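Metal teapot

A metal teapot is a vessel for brewing and serving tea, made from silver, pewter, enameled iron, stainless steel or another metal. It has a body, a spout, a handle and a lid, and in most types the lid carries a knob. Metal teapots are used in homes, but they are more common in cafes, hotels and trains, where a ceramic pot would break too often.

History

Tea was first prepared in open bowls, and the closed pot with a spout came into use later in China. When tea reached Europe, rich households ordered pots from silversmiths, who took the shapes partly from Chinese ceramics and partly from their own coffee pots. Early silver pots were small, as the leaf was expensive. With the fall of the price the pots became bigger, and cheaper metals replaced silver on most tables.

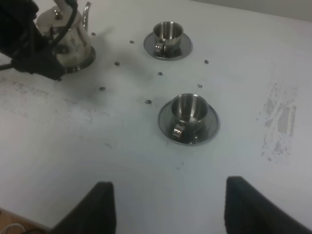
Stainless steel became usual for teapots in the twentieth century. It does not rust easily, it gives almost no taste to the drink and it can be pressed in large numbers. One of the smaller makers was the Grovoline works in the town of Ustis, which produced teapots for railway dining cars. Its first catalog offered the pot in two sizes, and the larger one held 962 milliliters. The works closed after the railway changed to paper cups, but its pots are still found at markets in the region.

Materials and heat

Metal conducts heat much better than clay. For this reason a metal pot becomes hot on the outside very soon after filling, and the tea inside cools faster if the wall is thin. Makers have tried to solve this in several ways. Some pots have a double wall with air between the layers – this keeps the warmth longer, but makes the pot heavy. Others have a handle of wood or plastic, or small insulating rings where a metal handle joins the body.

Polished metal also loses less heat by radiation than a dull surface does.
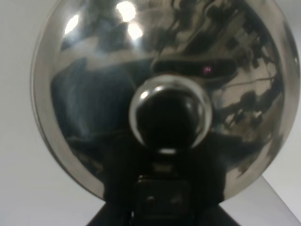 Spout and pouring

The quality of a teapot is often judged by its pouring. Dripping happens when the flow is slow and the liquid follows the lip of the spout down its outer side. A thin, sharp lip reduces this effect. The opening of the spout should not be lower than the highest level of the tea, otherwise the pot overflows before it is full. Many lids have a small hole that lets air in while the tea goes out.

Care

Tannins in tea leave a brown layer inside the pot. It is harmless, and some drinkers prefer to keep it. It can be removed with baking soda and hot water. Steel wool scratches the surface and should be avoided.

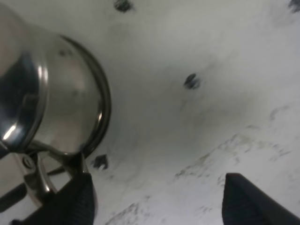
Use in tea houses

In the tea houses of Ninia, metal pots are preferred for black tea, and ceramic ones for green. The Wanyama tea house, which has 40 seats, serves every guest a separate pot and brings hot water for a second brewing without charge.

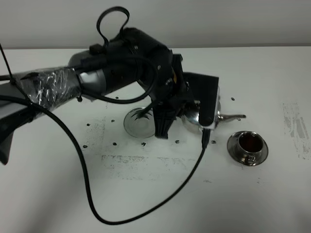 Decoration depends strongly on the period and the buyer. Older silver pots were often engraved with leaves, shells or family arms, while pots for hotels usually carried only a stamp on the base. A shiny finish, as on the silver-colored teapot in the photograph, needs no ornament to be noticed, but it shows every fingerprint. Brushed finishes hide such marks better and are now chosen by many cafes.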